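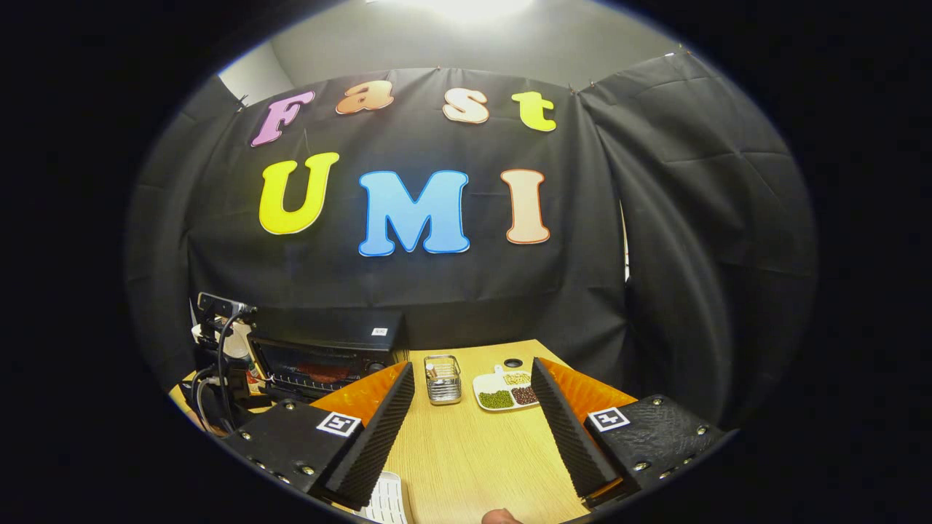
Looking after a two-finger gripper and its table

Most of the trouble we have with our gripper is dirt and small screws. These habits keep ours going at the Skultusa workshop.

Finger pads. Brush the foam ridges with a dry toothbrush after every session. Crumbs and bean dust settle in the grooves and the pads start to slip. Don't use oil or spray cleaner on foam. If a ridge has torn, change both pads together – a new pad against an old one grips crooked.

Screws. Go over the finger housings with a hand driver every 50 hours. Snug is enough. Put a dab of removable thread locker on any screw that has backed out twice.

Square markers. Wipe with a barely damp cloth, then a dry one. A shiny or curled marker reads badly, so print the new one on matte paper and press it down flat from the middle outward.

Lens. Blower first, cloth second. With a very wide lens, one thumbprint at the rim is enough to spoil a recording.

The table. Give things that get hot their own side and run cables well clear of them. Switch the toaster oven off at the wall before you reach behind it. Dried beans belong in a tray with dividers. Sweep up strays before they get under the gripper rig. A wire basket is handy for small items, but check the mesh for bent ends that can snag foam.

Backdrop. Pin black cloth along the whole top edge, not only at the corners, or it sags. A lint roller does the rest.

Spares. Ngozi Okafor keeps pads, screws and printed markers in one labeled box, with the date of the last change written inside the lid. Ours says Apr 18, 2020, left pad and right pad, E. Son.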